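Fument Tabletop Pair – what to budget before you order

The list price of 395 a month covers two arms, the rail and the power supplies. It does not cover the days you will spend finding out which of your products it can't pick up. Budget for those first.

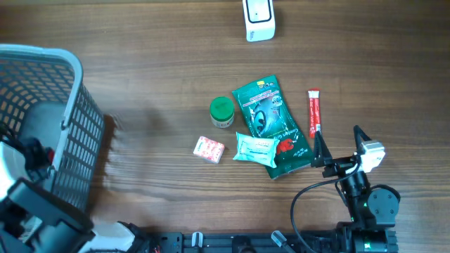

Photo: Imke Thiele / Mendstead

Vendors like to quote speed on identical boxes. Few shops sort identical boxes. If you sell mixed small goods – jars, soft pouches, thin sticks – ask for a trial on your own stock, and ask who pays for it. Vilgate wanted a deposit. Kubíček did not, but shipping was on us.

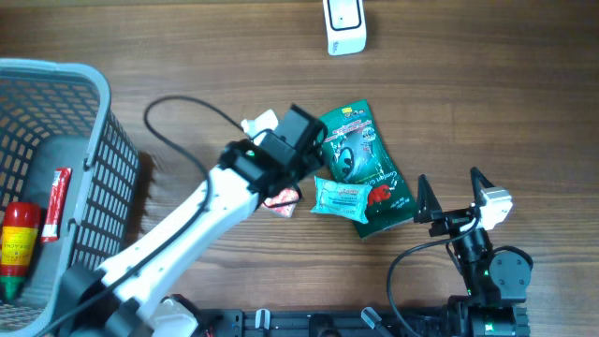 A second arm is sold as double the output. We would not plan on that. Two arms that reach into the same space need software to keep them apart, and the license is a separate line on the quote. Get it in writing before September, when the bundle ends.

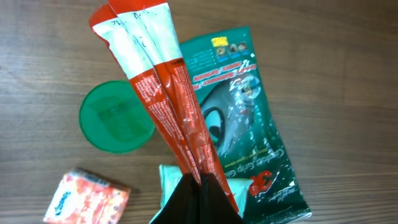 Spare fingers are cheap and you should order a set of 20. The wear question matters less to us than the double-pick question. Stick sachets are the hard case: two of them can end up pinched together between the fingers, and a count that trusts the gripper will be wrong. Rhona Semple in our parts office can quote a checkweigher, and we suggest you price one.

Mendstead Equipment | Contact sales | © Mendstead | Back to top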